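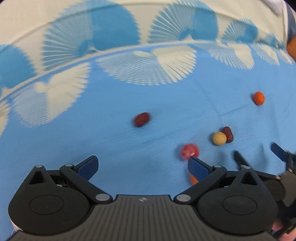 Re: [grokora-list] Open day at the Druncombe workshop, how was it?

Posted in: List archive > Visits & Meetups

Hi Dinesh, hi all,

Sorry for the slow answer, I got home with a sore thumb and a pile of laundry!

On June 4, 2026, Dinesh Joseph wrote:
> Couldn't make the trip to Druncombe in the end. Did they let
> visitors try the hand-held grippers, or was it all talk and slides?
> And is it worth me bringing the Plovotden students in July?

They let us try them — that was most of the afternoon, really. Fiorella Greco gave a short talk first (17 slides, I'd have been happy with five) and then we moved to the tables. Ours had a blue cloth with a pattern of big fans on it, and on top of that dried red dates and little colored balls to pick up. You hold the thing by the handle, line up the two blue finger pads and close them on whatever you're after.

I went for the pinkish-red ball first and felt very clever. Then I tried a date. Oh boy. They're wrinkly and they don't sit the way you'd like, so I kept coming in at a silly angle. Rebecca Bortolotti got hers in 2 tries and was unbearable all the way to the station. With more than one gripper over the same cloth you also have to watch your neighbor's elbows (sorry again, Ottavio).

Fiorella said they'd logged 235 pickups before lunch, and I must have added about 3 good ones.

As for the students, yes, bring them! Write to Aurora Brandão first, she does the bookings, and ask for the small room by the stairs — the big hall gets so loud you can't hear the instructions. Parking is behind the Gentile building, bring coins.

See you in July, maybe?

2 replies · 3 likes
This archive uses cookies to remember your reading settings. OK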